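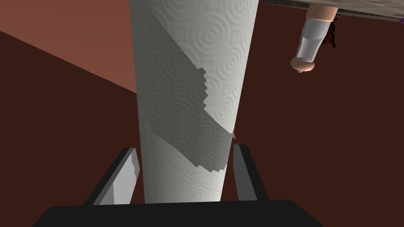
Kitchen set, wrist view. We closed this batch in April at 1,178 simulated episodes. Notes on what went in and what was thrown out, mostly for those of you training on it.

1,000 episodes are for training, the rest are held back. The split is by room layout. An earlier split by episode put near copies of the same kitchen on both sides and the scores were far too kind.

Every episode is driven by a person with a hand controller. We tried scripted grasps from Brudero first. They were clean and all the same, and the policy learned one approach angle and very little else.

Paper towel rolls are in the set because they are awkward for a wrist camera. Once the fingers are either side of an upright roll, it blocks most of the view. The policy has to remember what was behind it.

The roll texture has an embossed pattern of rings. The first version was plain off-white and the depth estimate wandered all over it. With the rings it holds still. Real rolls vary, so we now draw from 11 textures, plain included.

Shadows: the render uses a low-resolution shadow map, so shadow borders come out stair-stepped on curved surfaces. We left it on. Softer shadows doubled the render time on Erdem and made no difference we could measure on the held-back layouts.

What does matter is whether a shadow falls across the object at all. Policies trained with flat lighting kept closing on the shadow border. Light direction is now drawn afresh for each episode.

Clear glass stays in. Bottles give poor depth in the real kitchen and suspiciously good depth in simulation, so we drop depth pixels on glass before saving. The colour image is untouched.

Camera tilt is also varied, up to 27 degrees off the nominal mount. At the steep end, worktops and shelves run at odd angles and some labellers asked if the files were rotated. They are not. Please don't straighten them.

Rejected: episodes where the gripper passes through an object, episodes with no motion for the first few seconds, and anything where the driver reset halfway. Failed grasps followed by a second try are kept and tagged "retry".

Known fault: gripper width in the Trako logs lags the image by one step. Shift it before training. The Broremus loader already does this, so don't do it twice.

Next batch is drawers. Same format, same tags, new layouts.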